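Oct 31, 2023

The last of the beans came in this morning, so the seed year is finished as far as I'm concerned. I said in March that I would write down how it went and then wrote nothing down all summer, so most of what follows is from memory and from the backs of envelopes.

For anyone new, I have a plot on the lower side of Plelosdale, on the slope that faces the railway. The soil is heavy. It cracks in a dry spell and sticks to your boots for the other nine months. I've had it for six years and have been saving my own seed for four of them, badly at first and a bit less badly now. I still buy carrots and parsnips every year and I don't see that changing.

**Beans**

Climbing French beans are the ones I'd tell anybody to start with. They mostly pollinate themselves, the seed is big enough to handle, and you can see when it's ready. I grow one called Dundau, or at least that was what was written on the bag when I got it at a swap. I've never found it in a catalogue. It has a flat green pod that goes a streaky purple as it dries, and the bean inside is the colour of milky tea.

I leave two plants at the end of the row and don't pick anything from them. In other years I tried to pick from the whole row until August and then stop, which gave me late pods that never dried properly. Two plants left alone from the start is a much better way of doing it. They look scruffy by September and the neighbouring plot has mentioned it, but I get enough seed for the next year and some over.

We had a wet fortnight right when the pods were turning. I pulled the plants up whole, roots and all, and hung them upside down from the rafters in the shed with the door wedged open. Most of the pods were fine. A few had gone grey inside and the beans had started to sprout, and those went on the compost. I shell them into a washing-up bowl in the evenings with the radio on. It is slow work and I quite like it.

**Tomatoes**

Less to report. Blight arrived in the last week of August and took the outdoor plants in a few days. I had already taken seed from the first good fruit, which is a habit I got into after the same thing happened two years ago. If you wait for the best tomato of the season you may not get one at all.

I do the jar method. Squeeze the pulp into a jam jar, add a splash of water, leave it on the windowsill for three days until it smells bad and has a skin on top, then rinse it through a sieve. Dry the seeds on a plate. I used kitchen paper the first time and spent an evening picking bits of paper off tomato seeds with a pin. A plate works, and so do coffee filters. Write the name down before you put the jar on the windowsill, as two jars of tomato pulp look the same. I have a packet at the moment marked "red one, or the other red one".

**Lettuce**

Lettuce is a nuisance. The plant has to stand for weeks after you'd normally have pulled it up, getting taller and taller, and mine fell over twice and had to be tied to a cane. Then the heads ripen a few at a time, and if there's a wind you lose the lot. I went down every other evening with a paper bag, bent the stems over into it and shook them. What you get is mostly fluff. I rubbed it between my hands and blew on it on the back step, and a good share of it ended up in the drain.

Even so, one lettuce gives more seed than I could sow in ten years. I sent some off in the post and gave some away at the gate.

**Squash**

I'm not going to save squash again. Two years ago I saved seed from a nice blue-skinned one, and this summer it came up as something long and pale with the texture of wet string. The plot behind me grows courgettes, and the bees go wherever they like. You can tape the flowers shut and do the pollinating by hand with a paintbrush, and I've read three different sets of instructions for it. I did it once, on a Henao that was given to me as a seedling, and the fruit I'd taped was the one the slugs ate.

So squash seed gets bought from now on. There's a small firm, Dendon, that I've had good results from, and their packets have a proper year on them.

**Germination tests**

This is the part I skipped for the first two years and shouldn't have. A seed can look perfectly healthy and be dead. I had a whole bed of leeks that never appeared, and blamed the weather, and then the cat, and the seed was simply too old.

The test is easy. Lay ten seeds on a damp piece of kitchen paper, fold it over, put it in a plastic bag and leave it somewhere warm. Check after a week, and again after another few days if it's something slow like parsley. If eight come up, that's 80 per cent and you can sow as normal. If it's half, sow twice as thick. Anything below that I throw out, or scatter at the end of a row if I've got the room and don't much care.

I did the whole collection in one go at the start of March and had little bags all over the top of the boiler. The results were mixed. Old peas did surprisingly well. The onions were nearly all dead after two years, which the books do warn you about. Kale seems to last for ever.

I also found out that I had 735 seeds of one kale. I know the number because I tipped them out on a tray one wet afternoon meaning to split them into gift packets, and having started I carried on. I sow maybe a dozen a year. There were 2774 poppy seeds according to a kitchen scale and some arithmetic, and I don't believe that figure for a moment.

**Storage**

I get asked about this more than anything else, and I think people expect something cleverer than what I do. Seed wants to be dry, cool and dark, and it wants to stay at much the same temperature. A shed is no good. It bakes in July and freezes in January, and there are mice. A kitchen is no good either, with the kettle going all day.

Mine live in the back bedroom, on the north side of the house, with the radiator turned off. For a long time I had everything in a biscuit tin. The tin was fine for the seed and hopeless for finding anything. I'd be after the spinach and have to go through every packet to get to it, and then they all went back in a different order. Last winter I moved to small wooden drawers, sorted by the month I sow in. It takes up more room than the tin did. I open one drawer in April, and everything in it needs to be dealt with in April, and at the end of the month anything left over either goes into the next drawer along or waits a year.

Sorting by the alphabet sounds more sensible, and I did try it, but I don't stand there in spring wondering what begins with B. I want to know what I ought to be doing that weekend. 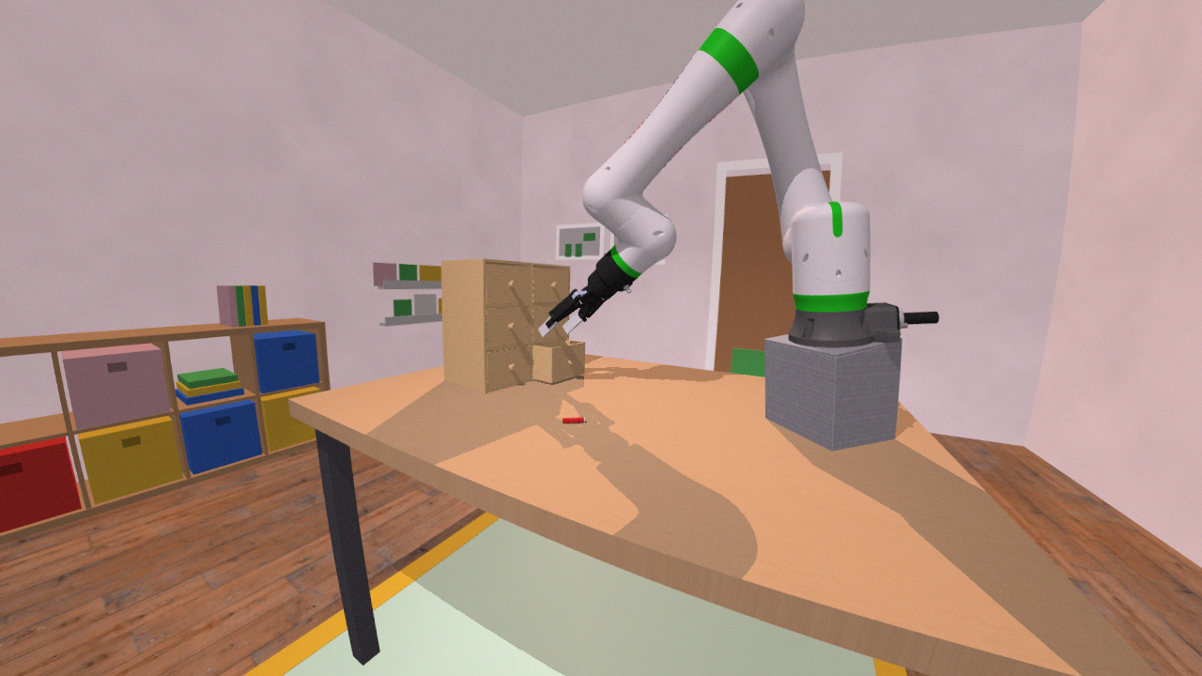 A reader wrote to me after the last storage post to say that wood was a mistake, that it takes up damp from the air and passes it straight on to paper packets, and that glass jars with a good seal were the only thing worth using. The same message said that pea seed kept in jars had come up well after seven years. I don't doubt it. I've used jars for beans and they are very good, as long as the beans are properly dry when they go in. If they aren't, you've shut the damp in with them and you'll open the jar to a smell.

I think it depends a lot on the house. Ours is dry upstairs. If you've got condensation on the windows every morning, go with the jars. You could also do both, with little jars or tubs inside the drawers, and I may try that for the onions to see if I can get a second year out of them. Those little bags of drying crystals are worth having too. I save them out of shoe boxes.

As for packets, I fold my own from old envelopes. I bought 300 small brown ones in my first year of doing this and have nearly run out. The bought ones have a gummed flap which sticks itself shut in damp weather, so I won't be getting more. On each one I write the name, the year it was gathered and the result of the last test. Pencil is better than pen. I've got some packets from four years ago in felt tip that have faded to nothing, and I only know they're beans by the rattle.

**Next year**

I want to try leeks for seed, so I've left four in the ground at the far end, and they'll have to stand there until next summer before they do anything. I've put a label in front of them so that I don't eat them in February.

I'm also going to grow fewer kinds of tomato, having said so last year and then grown one more. And I'd like to find out what Dundau really is. If you've grown a flat-podded climber with purple streaks and a tea-coloured bean, and it came to you under some other name, please leave a comment. I have plenty spare if you'd like to grow them side by side and compare – send me a stamped envelope, a padded one if possible, as the sorting machines crush them otherwise.

The garlic still needs to go in. I'm hoping for a dry day.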